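Paltville Water District
Minutes of the Technical Working Group, October session

Present: Vlasta Havlíček (chair), Mārtiņš Org, Ifigeneia Tsoukalas, Kenta Chiba
By phone: Milagros Cisternas (joined during item 3)
Called to order at 4:05 p.m.

1. Previous minutes

Approved with one correction. Under valve maintenance, "Deschamps Street" should read "Deschamps Avenue." Org to send the corrected copy to the district office.

2. Pressure complaints, upper zone

Tsoukalas reported on the low-pressure complaints from the upper zone. Loggers were placed on the hydrants at both ends of Deschamps Avenue and left in place for 72 hours. Pressure at the east hydrant fell every morning during peak demand and recovered before noon. The west hydrant showed a smaller drop over the same period.

Chiba asked whether the booster pump had been running throughout. Tsoukalas confirmed that the run log shows normal starts and stops. She considers a partly closed valve on the east leg more likely than a pump fault. The valve book lists the east leg valve as open, but the entry predates the last main repair and no one has signed it since.

Org noted that two of the valve boxes on that leg were paved over during the road work and will have to be located with the magnetic finder before anyone can put a key on them.

Action: Org to locate and raise the paved-over boxes. Tsoukalas to check valve position by turn count and update the valve book.

3. Susville interconnect

Cisternas joined the call at 4:30 p.m.

Havlíček summarized the draft agreement with Susville for emergency supply. The remaining technical question is the meter. Susville wants a single meter reading flow in both directions. The district's draft calls for separate meters, one per direction, with check valves.

Cisternas explained that the existing vault will not take two meters in line with the straight pipe the manufacturer requires upstream of each. A second vault would need an easement on the north side of the road. She recommended accepting the single meter, provided that it is tested in both directions before the agreement takes effect and yearly after that.

Chiba objected that low-flow accuracy in reverse is not stated on the data sheet Susville supplied. Cisternas will ask for the full test curve.

Disinfectant residual was also discussed. Both systems use free chlorine, so blending is not expected to be a problem. Flushing will be needed before the connection is opened after a long idle period. Tsoukalas wants the flushing procedure attached to the agreement as an appendix and not left to the operators on duty.

Motion (Havlíček, second Org): accept the single-meter layout subject to receipt of the test curve. Carried, Chiba abstaining.

4. Plolora billing software

Chiba reported that the Plolora import still rejects readings from accounts where a meter was changed in mid-cycle. The software sees the new meter's starting value as a negative reading. The office has been entering these accounts by hand. Nine accounts were affected in the last cycle.

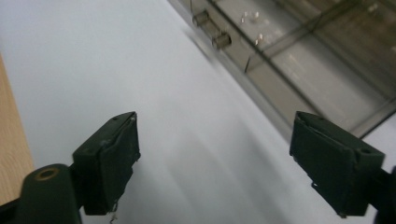 The supplier has proposed a change to the import file, with the closing reading of the old meter and the opening reading of the new one carried on separate lines. Chiba tested the format on copied data and the totals matched the hand calculation for all nine accounts. He asked for one more cycle in parallel before manual entry is dropped.

Havlíček asked that the meter change slip be revised to match, with both serial numbers required. Agreed.

Action: Chiba to revise the slip and report after the next billing cycle.

5. Sampling plan

Tsoukalas proposed moving sample point 6 from the pump house tap to the new station on the main. The pump house tap has a swivel spout and is hard to disinfect properly. The change needs state approval before the first sample is drawn. No objections.

Action: Tsoukalas to file the request.

6. Other business

Org asked for a second valve key to be kept in the north truck. Approved.

The leak detection quote was deferred to the next meeting, as the revised price has not arrived.

Adjourned at 5:40 p.m.
Minutes taken by M. Org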